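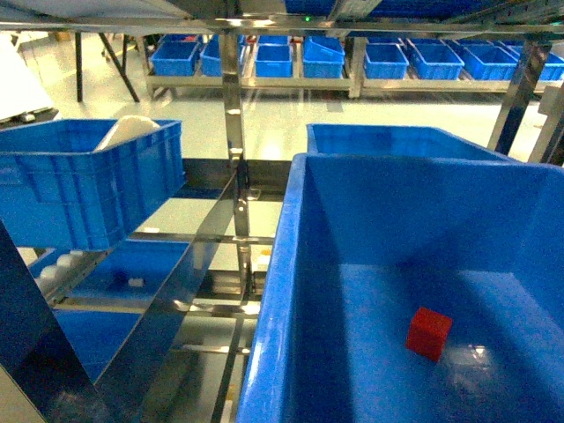
November 25, 2020

Frost on the inside of the porch window again. I was up before six and had the stove going by the time it got light. Oatmeal, the last of the pears. The road past Skunau was plowed but not sanded, so I put off the drive and worked on the seed list instead.

I have been meaning to do the seed list since the beans came in. Every year I save too much and label too little. I had the envelopes spread over the kitchen table all morning and threw out anything without a name on it, which hurt a bit with the squash. Two of the envelopes just said "good one." I have no idea which one was good.

The potatoes are what I care about most. I dug 280 pounds this fall, up from last year, and most of that was from the long bed along the fence. The early row was poor. I planted it too close to the spruce and the roots get in there. Next year that strip goes to chives and rhubarb and I will stop arguing with it.

Went down to the cellar after lunch to check everything over. It was 35 degrees by the thermometer on the post, a little colder than I like. I closed the upper vent most of the way and will look again tomorrow night. Sorted through the potatoes by hand and pulled out the soft ones. There was one rotten one near the bottom and it had wet the four around it. I wiped those off and set them by the stairs to use first. The carrots in sand are fine. The beets have shriveled some at the tops, and I think I trimmed them too short.

The onions are hanging in the back hall and they can stay there until it gets really cold. Apples are still out in the shed under blankets. I don't want them in with the potatoes. 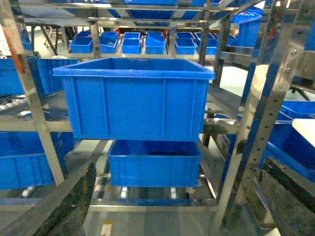 Do potatoes have to be washed before they go into the cellar? They keep better with the dry dirt left on, so brush off the big clumps and wash them when you cook them.

I wrote that down on the inside cover of the garden book, where I keep things I get asked every fall. The book is nearly full. I will need a new one in December, and I would like the same kind with the squared paper if the shop in Irnine still carries it.

Drove out at two when the sun had been on the road a while. Took a sack of carrots and 20 pounds of potatoes over to Manninen for the food shelf. They wanted onions too, so I said I would bring some next time. On the way home I stopped for lamp oil, yeast and stove matches. Forgot the stamps.

Snow started before I got back, small and dry, coming sideways across the field. I brought in three armloads of wood and swept the step. The snow shovel has a crack in the blade that I noticed last March and did nothing about.

Supper was the four damp potatoes, fried with an onion, and an egg. They tasted fine.

Tomorrow: check the cellar vent, move the apples if it drops much below freezing in the shed, finish the bean envelopes. Order the Drimari leeks before they sell out. Stamps.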